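## 4. What we planned to buy, and what we simulated first

I'll admit we wanted to order everything at once. Amos Oyelaran talked me out of it (thank goodness!), so we built the bench in simulation and priced it piece by piece. The arm was the big line, and right after it came the pedestal, which I'd completely forgotten. Ivine quoted us $1079 for a stand and Zalach wanted $460 for a plainer one, before shipping.

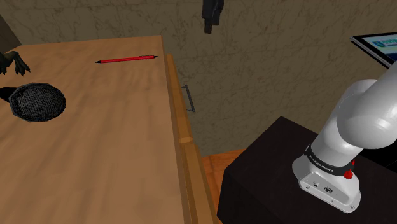

**Figure 3.** Simulated bench with the arm base on its own black pedestal, beside the table.

Keeping the stand separate from the table meant we could reuse furniture we already had, and that saved us a good chunk of money. The test objects cost next to nothing: a toy dinosaur, a microphone, something thin and red to write with. Thin things are what worried me, though. Shoshana Begay kept asking if the stock fingers would do or if we should set money aside for two custom pairs, with a wait of up to 8 weeks. We put the custom pairs down for January and planned around the stock ones.
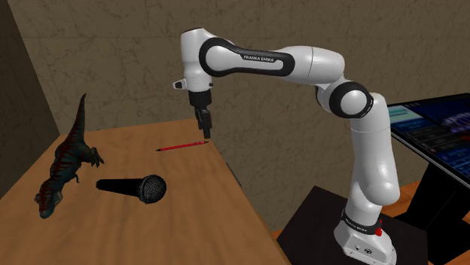 ### 4.1 Costs we left out

Power, floor space and Crescencio's time are not in the totals.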